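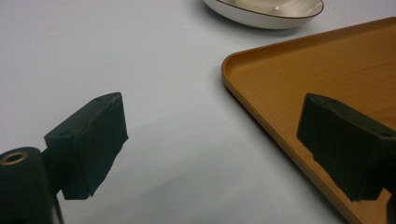
According to Fouzia Warraich, a tray changes how people sit down to eat. Put a bowl straight on the table and folks grab and go, she told the group at the Nukville tea room. Put it on a tray and they stay for another cup!

That got plenty of nods at the Table Setting Morning in April, the best attended one yet, with almost 459 people dropping in between opening and closing. The idea is wonderfully simple. Everyone gets a tray, a few white dishes and a clear stretch of table, and then they try out ways to lay a breakfast or an afternoon tea for one.

Dilani Roy, who runs the mornings, picked dishes this year with a thin dark line along the rim and fine lines on the sides. They look terrific next to the warm orange-brown of the tray, and even a plain cup and saucer seems a little dressed up - no flowers or folded napkins required.

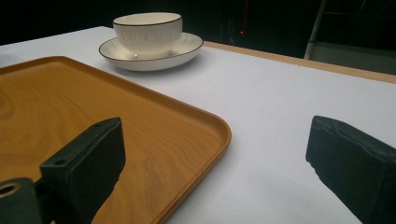 A dark-rimmed cup and saucer on the white table, just beyond the tray.

Where the cup should go turned out to be the liveliest topic of the morning. One camp wants everything on the tray so it can be carried in a single trip. The other camp likes the tray for food only, with the drink on the table where a bumped elbow won't send tea into the oatmeal. Roy leans toward the second camp but says she has lost that argument at home more than once.

Bowls were easier. Most people agreed that a deep one belongs on the tray, close to the hand that holds the spoon, and that a shallow oval dish is happiest with some space to itself. It's a lovely shape for toast fingers or sliced fruit, and several visitors asked where they could find one for their own kitchens. (Try the secondhand shelves first, Roy says. Ovals show up there all the time.) 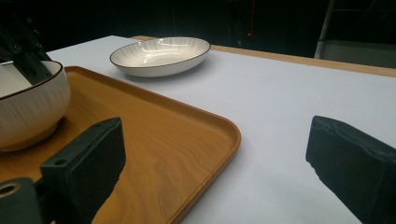 Adeel Magsi would like the oval dish moved up in the world. He uses his for olives, for keys and once for a birthday cake that came out the wrong shape, and he told the group it is the only dish in his cupboard that gets washed every day.

The tea room also handed out a one-page sheet with 4 simple layouts to copy at home, including one for left-handed eaters that was put together after requests at the last session. Copies are still at the front counter and they're free.

The next morning will be on soup and bread, with 2 sittings so there is more elbow room. Bring a favorite bowl if you have one. Doors open at 9:30 a.m.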